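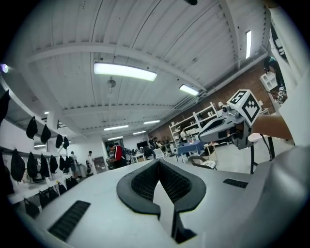
## 读者常问的几个问题

大家好,欢迎来到“裁军读书会”的问答页。来信越来越多,我们就把问得最勤的几条整理在这里,慢慢看,不着急。

### 我完全不懂核武器政策,跟得上吗?

当然跟得上!我们大多数人刚来的时候,连“战略武器”和“战术武器”都分不清(我自己足足混淆了一个春天)。粗略地说,前者射程远、当量通常较大,瞄准的是对方本土;后者是为战场准备的。先记住这一点,其余的边读边补就好。

### “不首先使用”到底是什么意思?

就是一个国家公开承诺:除非先遭到核攻击,否则不动用核武器。中国自1964年起一直持这一立场,美国则没有作过这样的承诺。至于这种承诺有多可信,读书会里吵过好几回,到现在也没吵出结果,您来了正好添一张嘴。

### 美国总统下令使用核武器,需要国会批准吗?

按现行做法,不需要。命令要经过身份核验,再由军方执行,国会并不在这个流程里。有议员多次提案想改,都没有通过。每逢大选年,这个问题的来信就特别多,我们很能理解!

### 读书会怎么参加?要交钱吗?

不收费。每次晚上7点开始,在Mirum书店二楼,茶水自取,带点心来的朋友格外受欢迎。阅读材料会提前发到邮件列表,目前列表上有249位读者。没读完也请照样来,坐着听听也很好。

### 我不同意你们文章里的观点,可以写信吗?

请一定写!来信由Eilidh Purves统一收着,她每封都看,只是回得慢一些,五月尤其慢,还请多包涵。长信短信都行,引用了数据的话,麻烦顺手附上出处。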